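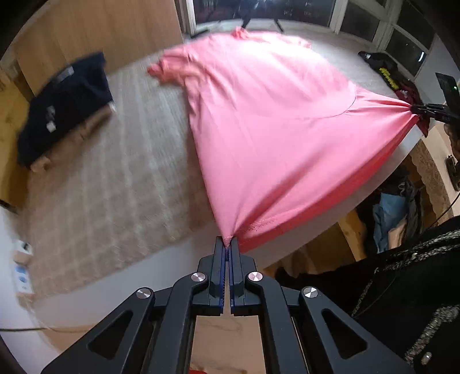
VISITING / OPEN DAY FAQ

Laundry folding open day at Herkberg House

The Cendlow folding project opens its doors in August at Herkberg House, Istedton. These are the questions we get most often by email and at the front desk.

What will I see?
Clothes being picked up, pulled flat and folded with a pair of hand-held grippers, one in each hand. T-shirts take up most of the session, as they are the hardest of the everyday items to get square. The usual first step is to take a corner in each gripper and draw the cloth tight between them, as with the pink T-shirt at the top of this page.

So a person is doing the folding?
Yes, for the first part. The operator works the grippers and the recordings are used later to teach a robot arm the same movements. The arm is shown in the second part of the session, in the room across the hall.

Why is it done on the floor?
The rug gives more room than our table and the cloth doesn't slide on it. We also do sessions at a bench, but not on the open day.

How long does it go for?
Each session runs 40 minutes, including questions. There are 4 sessions, the first at 10 am and the last at 2.30 pm. Please don't arrive more than ten minutes early, as the hallway is narrow.

How many people are in a session?
We take 19 visitors at a time. If your session is full you can go on the waiting list for another one.

Do I need to book?
Yes. Use the form on the Visit page. Entry is free. Children under five don't need their own booking but do count towards the limit if they need a chair.

Can I have a go with the grippers?
Yes, at the end of the session. A spare pair is set out with some tea towels and face washers. They are squeezed by hand and most people get the feel of them in a minute or two. They suit adults and children from eight up.

Can I bring my own clothes to be folded?
One item per booking, clean please. Plain cotton is easiest. We can't take anything with sequins or beading, and knitted jumpers tend to catch.

How many folds have been recorded so far?
1,120 at last count. The aim for the first year was 1,000. The figure covers shirts, trousers and towels – socks are kept separately.

Will the robot arm be as quick as a person?
No. It is a good deal slower and it does drop things. The staff will start it again if it stops.

Will I be filmed?
The grippers carry cameras, and visitors standing close by may be picked up. Tell us at the desk if you would prefer not to be recorded and we'll seat you further back.

Is there parking?
Street parking only, two-hour limit. The Ndung'u Street bus stop is a five-minute walk.

Is the building accessible?
There is a ramp at the side entrance and an accessible toilet on the ground floor. Both demonstration rooms are on that level.

Can schools come?
Not on the open day. School groups are booked separately during term – see Group Visits.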